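Siwan Pugh on succulents, patterned pots and when to put the spray bottle down

By Henryk Wysocka
Oct 9, 2024

I have killed a lot of succulents. I want to get that out in the open first, because when I set up this interview I told Siwan Pugh I was "pretty good with plants" and she had me figured out in under a minute. She asked how often I water. I said whenever I remember, which is most mornings, with my coffee. She put her hand over her mouth.

"Every morning?" she said. "Oh, Henryk."

Siwan plants up mixed pots and sells them under the name Funbridge, mostly at the Wevstead market and through a couple of gift shops. If you've walked past the window at Gajewski (the stationery place, not the bakery) you've seen her work. She started with 13 pots on a card table one May and sold 8 of them, five to people she was related to. Now she pots up nearly 200 in a season, and she still looks a little startled when she says it.

We talked for most of an afternoon, with tea, and a long detour about her sister's wedding that I've left out at her request.

I wanted to know how she decides what goes together, because that's the part I've never understood. I buy three plants I like, put them in a bowl, and it looks like a waiting room. Siwan laughed at that and said most people pick three plants that are all the same shape.

"You go to the store and you like rosettes, so you buy three rosettes," she said. "And they're all lovely! But they're all doing the same job. I want one fat, low one that you notice first. Then something spiky that goes up and makes a bit of a mess of the outline. And then usually a dark little one in the back that you don't see until you've had the thing for a week."

She puts the rosette to the front and off to one side, almost always the left. I asked if there was a reason and she thought about it for a while. "I'm left-handed," she said. "So it might be that. I put the first one where my hand is. I've tried doing it on the right and I end up turning the pot around."

The spiky one gives her the most grief. Customers love it on the table and then get it home and want to trim it, and she gets messages asking if it's supposed to stick out like that. It is. She'd like everyone to leave it alone for a year.

I brought up pots next, thinking it would be a quick question, and it was not a quick question. Siwan has strong feelings about pots. She went through a white phase, then a terra-cotta phase, and a short period with glass bowls that she describes as "a mistake I charged people money for." No drain hole, water sitting at the bottom, everything rotten by fall. She refunded every single person who wrote to her and a few who didn't.

These days she likes a rounded pot in a pale gray-white with a dark pattern that repeats all the way around. Her thinking is that succulents are already pretty sculptural, so a plain pot can look a bit like a doctor's office, and a really colorful one starts a fight with the green. A dark pattern on a light pot sits somewhere in the middle. It also hides splashes of grit, she said, and then asked me not to print that, and then said oh, go ahead, print it.

"And round," she said. "People underrate round. Square pots have corners where the soil just stays damp and sad. I don't know if that's science. That's just me poking my finger in a lot of corners."

The mix itself is nothing secret. She uses a bagged cactus soil and cuts it with grit until it feels, in her words, "like something you'd be annoyed to find in your shoe." She doesn't measure. I pushed her on this, since I am a person who needs a number, and she said two scoops to one, but that she'd seen herself do it differently the same morning.

Then we got to the spray bottle, which I'd been dreading.

I own one. I love it, to be truthful. It's the most satisfying object in my kitchen and I give everything a little mist while the kettle's on – the basil, the fern, the poor succulents. Siwan owns one as well, a green one, so I thought I might be off the hook.

I was not off the hook. "It's for cleaning," she said. "It's for the leaves when they get dusty, and for settling the top of the soil when I've just planted. And I use it on cuttings. It isn't how they get a drink." A mist wets the top and never reaches the roots, she explained, and the water that lands in the middle of a rosette just sits there in the cup. Do that every morning and the center goes soft. I said mine had gone soft. She said yes, she'd guessed.

What she wants you to do is let the pot dry out completely, all the way down, then water it properly until it runs out the bottom, and then go away. She's big on the going away. In summer that might be every couple of weeks, and in winter she has left pots for well over a month and they've been fine. If you can't tell whether it's dry, pick it up. A dry pot feels like somebody has taken something out of it. I've been going around the house lifting pots ever since, and she's right, you get the feel for it fast.

We moved on to work surfaces, because I'm fixing up a corner of my garage and I'm at the stage where I ask everyone I meet about their bench. Siwan's a butcher-block person. She likes the narrow strips, and she likes that they don't match – you get a tan one next to a honey one next to one that's almost pink. She did her first two years on a folding table from Brovent with a plastic top, and she can't say anything nice about it except that it folded.

"Wood's warm," she said. "You're standing there for hours with your wrists on the edge. And if you drop a pot on it, sometimes the pot lives."

Her rule with wood is that water doesn't stay on it. Anything that's just been watered drains somewhere else first. She wipes down as she goes, and she rubs oil into the top when it starts looking thirsty, though she admits the bench has been looking thirsty since spring. The concrete floor she doesn't worry about at all. Soil goes on it, she sweeps, done. I told her I'd been thinking about putting down some of those foam tiles and she made a face, so I guess I'm not putting down foam tiles.

I asked which plant she'd give to someone like me, a known offender. She didn't even stop to think. The rosette, the bright green kind, by itself, on a windowsill in a room I don't go into much. "Give it to the guest room," she said. "Then you'll forget, and it'll be thrilled."

And does she ever lose any? She does. She lost a whole tray this year to a cold night and an open door, and she was upset enough that she went and sat in the car for a bit. Her mother, who is 71 and grew vegetables her whole life, came out and told her they were plants, not puppies, and brought her a sandwich. Siwan potted up a new tray the following weekend.

She'll be back at Wevstead with the small pots first, and she's thinking about a larger bowl with five or six plants in it, if she can find one she likes with a proper hole in the bottom. I asked if I could reserve one. She said I could have a small one, and we'd see how I did.
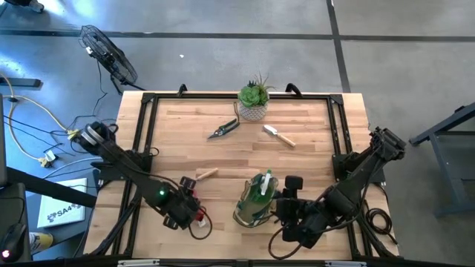
So I've moved my spray bottle to the cupboard under the sink, behind the dish soap, where I have to bend down to get it. The fern still gets a mist. Siwan says the fern's fine.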